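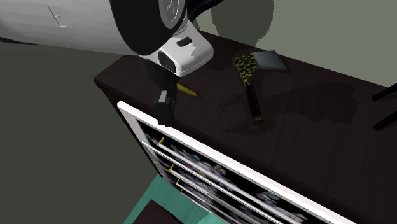 Bianka Gál wrote:

We've had the Skiken clipped to the pipe above the water heater since June and I'm sold. The kettle wipes clean with a cloth, the shower head sprays straight again, and even my hair feels different. It cost us $90, there's no salt to haul down to the basement, and it uses no power at all. The leaflet says 1000 homes have tried it and the company gets hardly any back. I don't see why anyone in Domthorpe would still pay for a proper softener. If the list wants to put in an order together, Kristóf thinks we can get a better price.

Bianka, I'm glad the kettle is behaving. I'd still like to slow this down before people start sending Kristóf money.

What you have is two magnets in a plastic shell. Calcium goes into the pipe and the same calcium comes out the other end. Even the leaflet admits that much if you read the small type on the back, where it says the device "does not alter measured hardness." So a test strip can't tell you if it works. That is very handy for the people selling it, and it leaves us with kettles and hair.

Kettles first. You said in an earlier message that you'd started emptying yours at night. I did the same thing two years ago with no magnet anywhere in the house and my scale went from a crust to a dusty film you could wipe off. Water that sits and gets boiled over and over leaves more behind. Did you change both things in the same month? If so I don't know how you'd separate them, and I don't think you do either.

Shower head: did you soak it in vinegar before you put the clip on? Most people do, in the burst of energy that comes with a new gadget. A soaked shower head sprays straight for a good while.

I can't argue with hair.

Now the 1000 homes. Tried it how? Were they asked anything, or were they just sold one? "Hardly any back" could mean people were happy. It could also mean the thing was stuffed in a drawer by the time anyone got suspicious, because who mails back a magnet? I wrote to the address on the leaflet and asked how many customers had been contacted and what they were asked. I got a very friendly reply with the same leaflet attached.

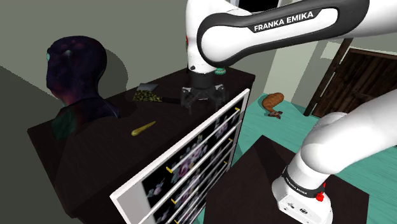

Přemysl Šimek said last month that there are published studies, and there are. I read the ones he linked. A couple found a bit less hard scale in a lab loop where the same water was pumped past a strong magnet again and again. Our water goes past the clip once, on its way to the tub. Others found nothing. I'm willing to believe that something odd can happen to scale near a magnet under the right conditions. I'm not willing to believe that the right conditions are Bianka's basement, or mine, on the strength of a bench test with a pump going in circles.

Some of you will remember the Ketby fuel tablets. Same sort of leaflet, same talk of a group price, and Botond Fekete still has a box of them in his garage if anyone wants to see how that went.

Here is what I'd accept. Fedir Dmytriv and I live in houses on the same main, with the same model of water heater put in by the same plumber. Hardness at both taps is 8 grains by the strips from the hardware store. Bianka, lend us your clip. Someone other than the two of us flips a coin and fits either the clip or an empty shell to each house, taped over so we can't poke at it with a paper clip (I would). We both use a new cheap kettle, filled to the same line, boiled morning and evening, never descaled. After a couple of months we dry them out and put them on Fedir's postal scale next to what they weighed new.

It's a small test, and two kettles can differ for all kinds of reasons, so I'd want to swap the clip over and run it a second time. Fedir is already complaining that this means no decent tea until spring. But it would be better than what we have.

Kristóf Győri: please hold off on the order until then. If the price goes up while we wait, I'll cover the difference on Bianka's second one myself.

One more thing for people with a real softener. Someone off-list asked me if they could turn theirs off and "let the clip take over." Please don't, at least not on my street, where I'm the one who gets called when a heater starts popping. Turn it off if you're tired of buying salt, that's a fair reason. Just don't expect the magnet to be doing the job.

Bianka, can you drop the clip off this week? Side door, after 6 is best.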